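Gristville Labs Open Day: quick notes before I forget it all

Typing this on the bus home so excuse the mess. Went up for the open day at the Fostov building in Gristville, the one behind the old feed store. Doors at 10, I got there closer to 11, parking was a nightmare. Ended up on the grass with everybody else. Free entry, sticker badge, a map that had the second floor printed upside down.

Getting in

Line at the front desk moved fast. You pick a tour color, I got orange, which meant chemistry teaching rooms first and the glass shop last. 17 people in our group, which is too many for those hallways. Lots of kids. Bring water, there's a fountain by the stairs but the one upstairs was taped off.

The talk

Skip it if you're short on time. 60 minutes in a lecture hall with the heat on full. Good bit on how the building got its new drains (I liked it, ok). Rest was slides. The seats are the old folding kind and they squeak every time anybody shifts — and everybody shifts.

Room 429, glassware and cleaning

This was the one I came for. I wash glass for a living, or did till last spring, so I wanted to see how they do theirs. The talk in here was short and practical. Rinse right after use, don't let anything dry on the wall, brush from the bottom up, last rinse with purified water, rack upside down. Same as I was taught. They go through 70 tubes in a normal class and the students wash their own, then a tech goes over them again.

Asked about dried on stuff. Answer was soak overnight, then a soft brush, and if it still won't shift the tube goes in the broken glass bin. Fair enough. At my old place we'd have gone at it twice more to save the money.

They had wooden racks out, which I love. Everybody went to plastic years ago. Wood stains, sure, and you'll never get the yellow out of the holes, but it's kind to the glass and dosen't slide around. Guide said theirs get sanded down when they get too bad.
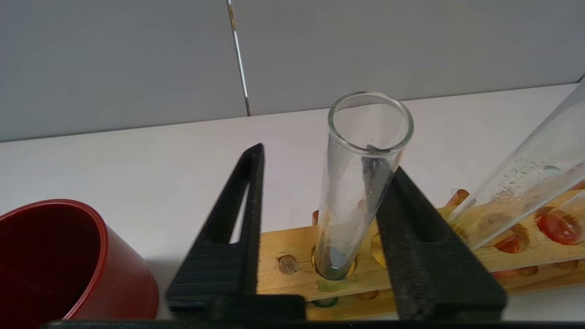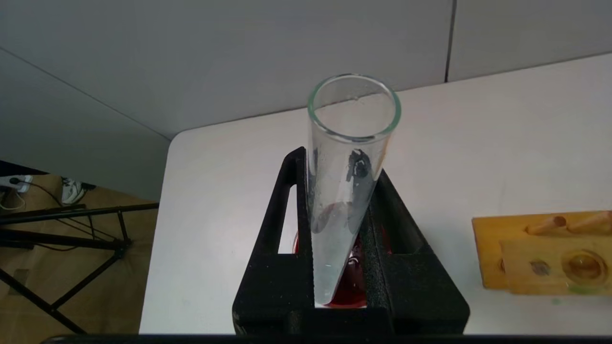
The Stefanou glass shop

Last stop and worth hanging on for. Small room, hot, smells like a garage. Demo was a straight tube pulled down and closed off into a round end, then the lip done in the flame so it comes out thick and smooth. Looks easy. Isnt. You can buy seconds by the door, cash only, I got two little flasks with wonky necks and a stirring rod.

Ask to see the scrap drawer if it's quiet. Coils, half a condenser, someone's first try at a swan.

Food etc

Hot dogs in the courtyard, long line. Coffee ran out before 2. Restrooms clean. Elevator is tiny so if you've got a stroller go round by the loading dock, the ramp is fine.

Would I go again, yes — but earlier, and straight to 429 before the orange group fills it up. They're planning another one in December. Wear flat shoes, the glass shop floor is concrete and you stand the whole time.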